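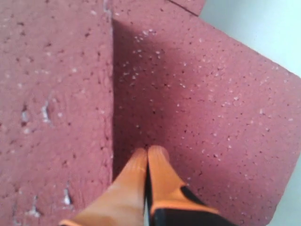

Project report: gathering grasping examples for a learning system
Robot learning lab course, Wokeck, October term

Our task for the term was to teach a two-finger gripper to pick up soft and crumbly things without squashing them. The learning part got most of the attention at our first meeting, but I ended up on data, and I'm glad I did (I had no idea how much there was to get wrong!).

We called the data set Prirport, after the folder name somebody typed in a hurry. Each example is one attempt at a grasp, driven by hand, with the wrist camera recording the whole time along with the finger opening and the arm position. I set a goal of 100 good examples per object. Porous, spongy-looking stuff was my favorite to work with, and also the biggest headache, as the surface is the same speckled color all over and there's very little for the network to hold on to. When the fingers get in close, the material can fill nearly the whole view, and then the only real clues are an edge, a shadow and a few pale chips.

My first batch was pretty bad. I drove every approach the same way, from the same side, at the same speed, and the model learned exactly that. Move the block a little and it closed on air. So I threw out the batch and started over with a simple rule - turn the object before every attempt, and change the starting height every few tries. That was slower, but the examples finally looked different from each other.

I also stopped deleting my failures. At first I only kept clean grasps, then we tried mixing in 30 attempts where I started off crooked and corrected on the way down. Those turned out to be the most useful clips we had! The model got noticeably better at fixing its own bad starts.

By the time I froze the set on 2024-10-06 we had 1697 examples across all the objects. Labeling took longer than driving. I marked the moment of first contact by hand in every clip, and with soft material that's a judgment call, so I redid a bunch of early ones after my eye got better. I'd write the labeling rules down first next time.

Lighting was the other thing. Shadows between two faces of a block confused the depth guess, and our early sets were all shot in the afternoon with the blinds open. I added sessions with the lamp on the other side, which helped some. I still don't have enough clips with strong shadows to say how much.

Still to do: more examples with objects touching each other, a second person driving so the set isn't just my habits, and a proper check of the contact labels. The recording script and my notes are in the Prirport folder, and the clips are sorted by object and then by session.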